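**Assembly boards: notes on layout and small parts**

The revised board layout for the peg and cylinder exercise is now in use at Parthorpe and Drurkdale. The board is still a plain white rectangle laid flat on a dark tabletop, with the long side running away from the operator. Dark tops were kept for contrast - a dropped piece is easier to find.

Parts inventory was completed on 2022-08-27. The combined stock stands at 3,890 pieces, of which 2,732 are metal pegs. Drurkdale holds 2,001 pieces and Parthorpe the remainder. Pegs with bent or burred ends should go in the Surdu tray and not back into the general bin.

Tyra Midtbø has asked for the following to be observed at both sites:

- Stand metal pegs upright before starting. A peg lying on its side rolls when the board is touched.
- Keep loose parts on the far half of the board until they are needed.
- Pick blue cylinders by the body and leave the end faces clear.
- Wipe the board with a dry cloth between sets. Solvent wipes leave a film that makes the pegs slide.

The Ika parts list has been reissued as version 2. It corrects the peg lengths on the second page and drops the old washer entries. Printed copies of the first version can be recycled.

The next inventory is planned for October. Requests for replacement pieces should reach Tyra before then, with the part name and the site marked on the form.

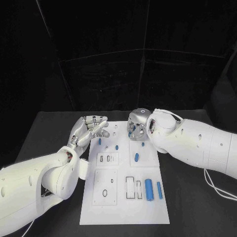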